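**FOR RELEASE: 19th August**

# Selludov Publishes Setup and Care Routine for Its Hand-Held Gripper Pairs

KORNVILLE. Selludov has published the full routine it uses to set up, check and repair the hand-held gripper pairs in its home tasks program. The routine is free to read and copy. It covers finger pads, pivot pins, opening width, camera view and the table the work is done on.

The program, called Gutport, records people doing small household jobs with a gripper in each hand. Sorting jewelry is one of the harder jobs on its list. Beads roll, cords snag and thin chains slide under a pad that has started to wear. Most of the new routine came out of that one task, and the rest was added after a run of repairs in February.

"We had good notes on how to do the sorting and poor notes on how to keep the tools fit for it," the company said in a statement. "Operators were passing on tips by word of mouth. Some of the tips were wrong. We wrote down what the bench does and tested it for a season before putting our name on it."

## Before a session

The operator starts with the grippers unloaded and opens both all the way. Each finger should travel to its stop without a catch. The two pads on a gripper should then meet flat when it is closed, with no daylight at the tip. A gap at the tip usually means a pad has been seated crooked, and it should be taken off and pressed on again before anything else is adjusted.

Next comes the table. The routine asks for a cloth that doesn't slide, pulled flat, with the receiving box set down on it before the small items are put out. The box goes on the far side of the pile so that the operator carries pieces away from the body. Cords and strings are left as they fall. Straightening them first makes the task too easy and the recordings less useful.

The last check is the view. With the fingers wide open, both pads should be visible to the camera on the gripper, and the box should be in sight between or just behind them. If one pad is missing, the camera mount is loosened a half turn, moved and tightened again.

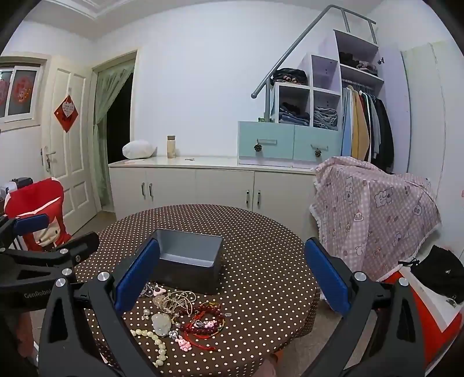
*Jewelry sorting in a home setting, with the gripper fingers wide open and the gray box still empty. Blue pads and silver pivot pins are both on the pre-session checklist.*

## Pads

Pads take most of the wear. The routine sets a limit of 2,000 closes per set, logged by the operator at the end of each session. A set is replaced early if the texture has gone smooth at the tip, if an edge has lifted, or if the pad has picked up grit that won't wipe off.

Pads are cleaned with a damp cloth and left to dry in the open position. Alcohol wipes are no longer used. The bench found they made the surface slick for the first part of the next session, and operators were squeezing harder to make up for it. Both pads on a gripper are changed together, even when only one is worn.

## Pins and linkages

Pivot pins are checked by hand. The operator holds the body of the gripper still and rocks each finger from side to side. A small amount of play is fine. A click is not, and a gripper that clicks goes back to the bench in Mackay.

At the bench, the technician removes the pins, wipes out the joints and looks at the holes in the linkage arms. If a hole has gone oval, the arm is replaced. If it is still round, a new pin goes in with a single drop of light oil, and the gripper is worked open and shut 63 times before the play is checked again. Oil is kept well away from the pads, which come off before this work begins and go back on last.

Hair and thread are the most common cause of a stiff finger. They wind around the pins nearest the pads and can be pulled out with tweezers. Operators may do this themselves between sessions without sending the tool in.

## Results so far

Selludov tried the routine on 154 grippers before publishing it. Returns for stiff or uneven fingers went down over the trial. Returns for loose camera mounts did not change, and the company is looking at a different screw. The 2 most frequent operator mistakes were changing one pad instead of both and skipping the camera check after a tool had been packed for travel.

The routine will be revised as the bench learns more. The next version will add a page on storage and a page on carrying cases.

## Availability

The document can be downloaded from the Gutport project pages at no charge. Printed copies for workbenches can be requested from the Selludov office in Kornville. Repair requests should go directly to the Mackay bench, with the close log included in the box.

## About Selludov

Selludov runs recording programs for household and light bench tasks and services the hand tools used in them. Its office is in Kornville and its repair bench is in Mackay.

**Press contact:** Selludov Press Office, Kornville

###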